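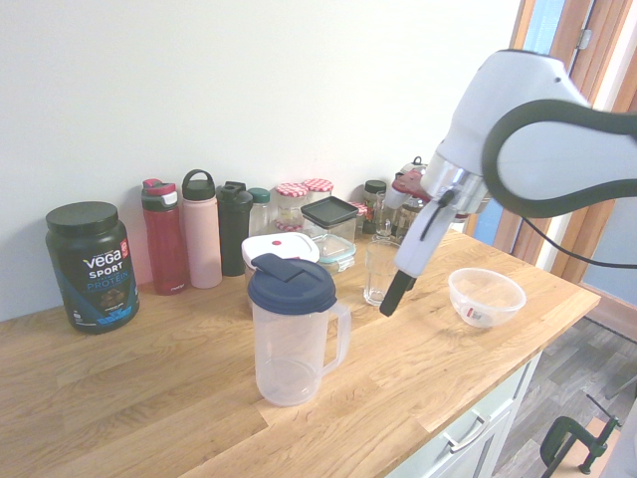
The kitchen counter at Ultstead, one shelf's worth at a time

I love a butcher-block counter, and I love it even more with stuff on it! This gallery is from the shared kitchen at Ultstead, where we've been sorting out the jars, bottles and boxes since April. The rule is simple: if you reach for it every day, it can live along the back wall. If you don't, it goes in the cupboard (15 mugs went in there and the doors still close, which felt like a small miracle).

Bottles stand together, tallest ones mostly at the protein powder end. There's a red one, a pale pink one with a loop on the cap, and a black shaker that gets grabbed on the way to the gym at Plillum. The gingham-lidded jars are my favorite thing in the whole room. Red and white check against plain white wall, so cheerful!

Pouring side

Same counter, down by the French press. I like having the blue-lidded pitcher and a little glass within reach, with the turquoise bread bin over by the window blinds and two yogurt pots parked on top. The dishwasher is right below, so nothing has far to travel.

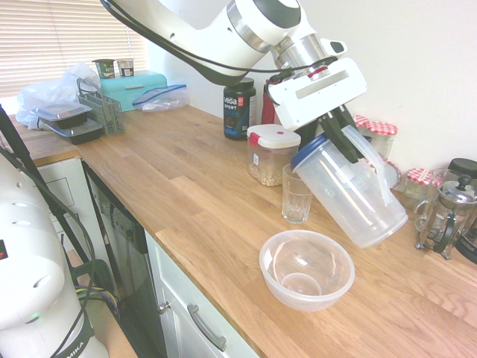

Still on the list

Labels for the jars, a better home for the food containers, and a second bread bin if Friday's trip to Nilsuwan goes well.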